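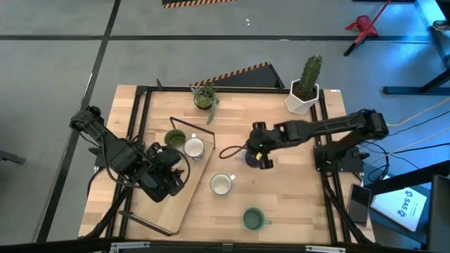 15 March 2021

I own too many mugs. I've known this for years, but it became a proper problem in March when we moved the table out of the kitchen and I lost the shelf that went with it. The mugs then had to live on the table itself, along with the plants, and by the end of the first week there was nowhere to put a plate down.

So I've been sorting them out. It isn't exciting, but a few people asked how I was getting on after the last post, so I'm writing it down.

The first thing I did was get a stand. It has a light wooden top and thin black metal legs, and it sits on the table like a small bench. Mugs go on top and more mugs can go underneath or in front. I looked at one from Grandley which was 50 cm long and would have done the job, but it had a high back and I wanted to be able to reach over it. The one I bought was cheaper and needed putting together. That took me far longer than it should have. I had one leg on backwards and didn't notice until it rocked.

Then I had to decide which mugs earn a place on it. I went by what I use.

The green ones stay. They're dark, they don't show tea stains and they've been through the dishwasher 700 times by my reckoning. The enamel one with the dark rim stays too, though I only use it for coffee as it gets too hot to hold with tea in it. It came from a camping shop called Bakke that has since closed down, so I couldn't replace it if I wanted to.

The white one with the blue rim I nearly gave away. It's on the small side. I kept it for visitors who say "just half a cup", and there are more of those than you'd think.

The blue and white patterned ones came from a market stall in Arham. I bought them on different visits and was pleased when they went together. They're the ones I pick up first in the morning. They had been at the back of the old shelf for most of the winter behind things I like less, and that was what annoyed me into doing this.
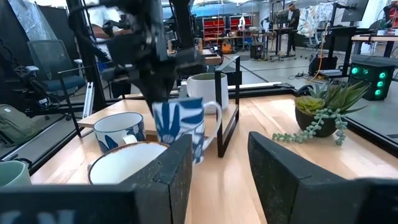 Do mugs keep better upside down or the right way up?

Right way up, if you use them every day. Upside down keeps the dust out, but the rim is the part that chips most easily and a damp mug left face down on wood can leave a ring. I only turn over the ones that won't be used for a week or more.

The plants were the other half of the job. The succulent has a stem that trails, and it kept getting caught up in handles whenever I reached for a cup. The cactus is tall and fine on its own in its white pot as long as it isn't knocked. I want both of them at the far side of the table, well away from the kettle.

I've put 3 mugs in the box for the charity shop and 7 in the cupboard under the stairs, where I'll leave them until summer. If I haven't gone looking for one by then it can go as well. My old Worker mug is in there, the one with no handle that I kept pens in. I'll probably go looking for that one.

Next job is the drawer with the lids in it.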